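Item 3323 — Stemetti tapered tabletop bin, open top

The Stemetti bin is a small open container for sorting on desks, counters and packing tables. It is sold singly or in pairs. The wall is round in section and tapers toward the base, with a rolled rim at the mouth. There is no lid, liner or handle, and none is offered as an accessory.

## Colors

Gray and yellow-green are stocked. Both have a white rim. The inside is finished in a lighter tone than the outside: light gray in the gray bin, pale cream in the yellow-green one. The difference makes small contents easier to find under ordinary room lighting. Dark blue was dropped in May and remaining stock has been sold.

Color is the only difference between the two versions. Buyers who want a coded sorting station normally order one of each and assign the colors themselves. We don't print text or symbols on the wall, but adhesive labels hold well on the outside if the surface has been wiped with a dry cloth first. Place the label at least a finger's width below the rim, where the curve is more even.

## Intended use

The bin is meant for light, dry items: capped bottles, tubes, pens, packets, offcuts, small returns. Small bottles can be dropped in upright or left to lean against the wall. Either way they stay below the rim, so a tray or sheet of card can be laid over the top for short periods.
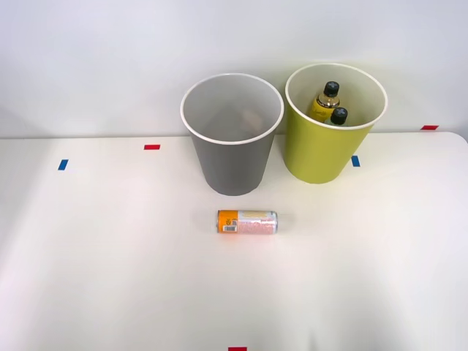
Leave a gap between neighboring bins. The mouth is wider than the base, and two bins pushed together touch at the rim first, so that lifting one will drag the other. A gap of two fingers is enough for most hands. On deep tables, set the bins toward the back and keep the front for work.

Do not use the bin for:

- hot liquids or freshly heated containers
- solvents, or bottles with leaking caps
- food without its own wrapping
- loose blades or needles

The maximum recommended load is 5 pounds, evenly spread. Heavier loads won't necessarily damage the bin but may mark a soft tabletop when it is slid. Lift it by the wall with both hands. The rim is a finishing edge and should not be used to carry a full bin.

## Stacking and storage

Empty bins nest. A stack of mixed colors is acceptable. Keep stacks away from radiators and direct sun, which can set the bins tightly into one another. To free a stuck bin, hold the lower one still and turn the upper one slowly. Do not pry at the rim with a tool.

## Cleaning

Wash by hand in lukewarm water with ordinary dish soap. Rinse and dry upside down on a rack. The matte outer wall will show polish marks if scrubbed with an abrasive pad, and these can't be removed. Adhesive left behind by labels comes off with warm soapy water after some 60 minutes of soaking. Dishwasher use isn't covered by the warranty.

## Ordering

| Reference | Color | Sold as |
|---|---|---|
| 3323-G | Gray | Single |
| 3323-Y | Yellow-green | Single |
| 3323-P | One gray, one yellow-green | Pair |
| 3323-C | Either color, not mixed | Carton of 70 |

Cartons ship from the Drurkent warehouse. Singles and pairs ship from Londow and can be combined with other small goods on the same order. Color can vary slightly between production runs; if an exact match matters, order the full quantity at one time and note "same run" in the comments field.

Unused bins may be returned in their original wrap. Bins with labels applied are treated as used. For damaged goods, keep the outer carton until the claim has been answered.

## Compatibility

The bin fits the round cutouts of the Pacheco desk tray, large size only. In the small tray it sits too high and can tip when empty. It doesn't fit the older Stemetti wall bracket, which was made for a straight-sided container.

Technical questions and carton quotes: Crescencio Magaña, product desk. Please give the full reference, including the letter.

Page revised 2 July 2021.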